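Wunden two-arm tabletop set: README and house rules

Posted in January by the Wunden maintainers
Last updated: January, mid-morning

Hi, and thanks for grabbing the Wunden set! I look after this card, so if something's out of date, blame me and open an issue.

You get 500 episodes of two arms working on small stuff at a shared bench, recorded through the wrist cameras. I've held back 56 for testing. Please don't train on those, even "just to see" (I've done it, I regretted it, the numbers were gorgeous and useless).

The rules are short. One arm owns the middle of the bench at a time, and the other one parks with its fingers open. Fingertips may touch the surface but never drag along it. Our flowery covering has scuffs, a long crease and a couple of spots where the print has come away, and I'd like it to stay at a couple. Keep cables behind the rail. If you change the covering, start a new folder and put the colour in the folder name, please!
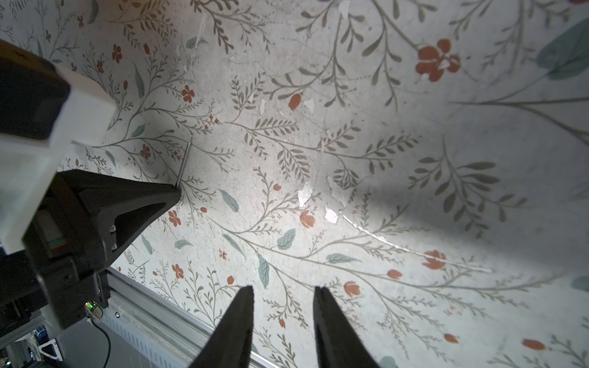

Flostis wrote on the tracker that parking with open fingers is fine for slow work, but a parked arm should be locked out in software as well, and the card ought to say so in plain words. Fair call. So: lock the parked arm in software before the other one moves. I've added that to the checklist file, and Datenix has it in their fork too.

Thin metal bits get their own rule. They go down clear of both grippers before you hit record, and if one rolls off the bench you stop the episode and bin it. No reaching in, not even with a long ruler (you know who you are).

Labels come from the Sithole tagger, then I check them by eye with a cuppa. Around 84 are still flagged as doubtful and live in `labels/maybe`. Fixes welcome, one episode per pull request.

Licence is in the LICENCE file.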